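Toltovik is hiring two shift operators for the simulation desk at our Mestov office. Until last October, packers at the Pleline warehouse sorted mixed household returns by hand. Robot arms now take part of that work, and the people who did it have moved to planning, checking and correcting what the arms do. These two jobs are part of that change.
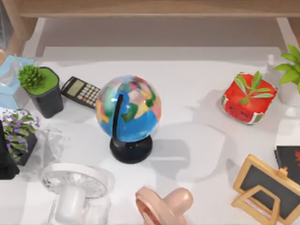
You will set up virtual tabletops, run the arm through each task and log every missed pick. A normal shift covers 43 runs. You don't need to write code. Packing or returns experience counts for more with us than a degree.

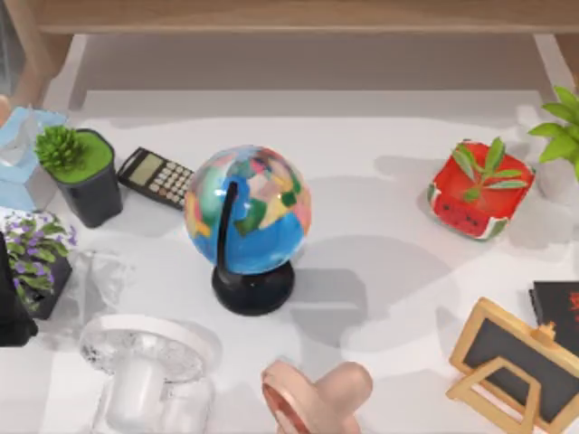
**What we ask for**

- Steady attention to small differences between runs
- Clear written notes in English
- Willingness to spend one day a month on the warehouse floor

Training lasts 9 weeks on full pay. Pleline staff who apply keep their seniority and their current shift premium.
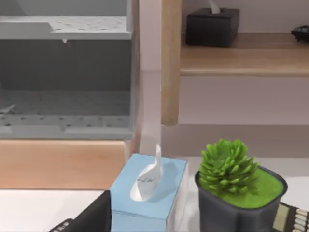
Pay is $780 a week to start and is reviewed after training. There is a $3000 payment on completing the first year. Hours are fixed, days only. Operators can stop any run and send a task back to the engineers, and your stop log goes to Judit Bakos, who leads the desk.

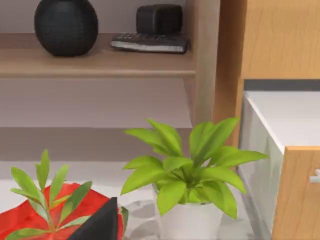

*Simulated room, with the gripper at lower left.*

Send a short letter and work history to Yvette MacDonald in the Mestov office by June 4, 2018.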